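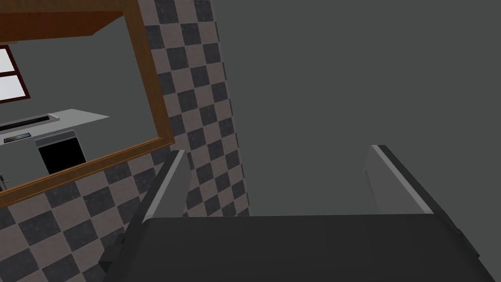

Reflections look grey and flat in my kitchen render, and the mirror edge is jagged

Asked Apr 8, 2025 in Rendering and Materials
Tags: mirror, reflection, sampling, interiors

I am laying out a kitchen in Triltden before I order the units, and I have hung a wall mirror opposite the worktop. The mirror has a wooden frame and that part renders correctly. The wood is a warm orange-brown and the bevel catches the light as I would expect.

The problem is the glass. Everything reflected in it comes out in dull greys. The window panes in the reflection are plain white with no detail outside, and the worktop looks as if it has been washed out. When I turn the camera to face the worktop directly, the colours are stronger. The edge where the glass meets the frame is also stepped when I zoom in.

Settings at the moment:

Renderer: Iltar, path mode
Samples: 100
Max bounces: 12
Reflection buffer: 1024
Mirror material: the stock "Glass, silvered" from the Sang library
Exposure: auto

I have tried doubling the samples. The noise went down and the grey did not change. I also tried removing the frame in case it was casting something on to the glass, with no effect. Is this the material or the lighting?

3 answers

Answer 1 (accepted)

There are two separate faults here and they need separate fixes.

The grey. The stock silvered glass in the Sang library is not a pure mirror. It is built in two layers, a clear coat over a metal base, and the base colour ships at a mid grey. Any reflected colour is multiplied by that base, so the result loses brightness. The same material has a "haze" value above zero, which mixes in light from other directions and pulls the saturation down. More samples will only give you a cleaner version of the same grey.

To correct it:

1. Make a copy of the material. Library materials are read-only and Iltar silently discards edits to them when the project is reopened.
2. Set the base colour to white, or slightly below white. A real household mirror returns a bit less light than it receives and has a faint green cast. Pure white is acceptable for a layout preview.
3. Set haze to 0 and roughness to 0.
4. Set the coat thickness to 0 unless you need the double image at steep angles.
5. Assign the copy to the glass only. If the frame and glass are one object, split them by material slot first.

Then look at exposure. With auto exposure the renderer meters the whole picture, including the window. Turning the camera towards the worktop changes the metering, so your two views cannot be compared. Lock the exposure on one view and keep that value for the other. The white panes may simply be clipped, or there may be no background assigned outside the window. Drop the exposure by two stops for a test. If the panes stay pure white with no gradient, check the environment slot.

The jagged edge. In path mode the reflection buffer is not used for the final picture, so the value of 1024 has no effect on it. It only applies to the preview. If you are zooming in on the preview, what you see is the buffer resolution. If you see the steps in the final picture as well, the cause is the pixel filter. Set it to the wide option and render at the size you intend to view. Diagonal edges show stepping more than level ones, so a tilted camera makes it more obvious.

Twelve bounces is more than enough for one mirror. You could halve it and save time, provided you have no glass-fronted cabinets in view.

Comment by the asker: Copying the material and setting haze to 0 fixed most of it. The exposure lock fixed the rest. I was zooming in on the preview, so the edge is explained too. The panes are still white because I never assigned a background.

Comment: Step 1 ought to be in the manual. I lost an evening's edits to the read-only library.

Answer 2

Update your build. Anything before 1015 had a colour management fault where reflected surfaces were converted twice. It made everything behind glass look faded. Check the number under Help. If it is lower than 1015, install the current one, clear the cache folder and render again before changing any materials.

Comment: This was fixed for path mode earlier than that. The fault in 1014 only affected the preview.

Comment: Clearing the cache is still worth doing. Old material thumbnails stay in it and mislead you.

Answer 3

I gave up on the library mirrors and use the Skanico material pack. The plain mirror in it works without adjustment. It does not include any framed ones, so you would have to keep your own frame and swap the glass. Import it through the asset manager, as dragging the file into the view loses the scale.

Comment: Does the pack load in the free edition?

Comment: Yes, apart from the fabrics.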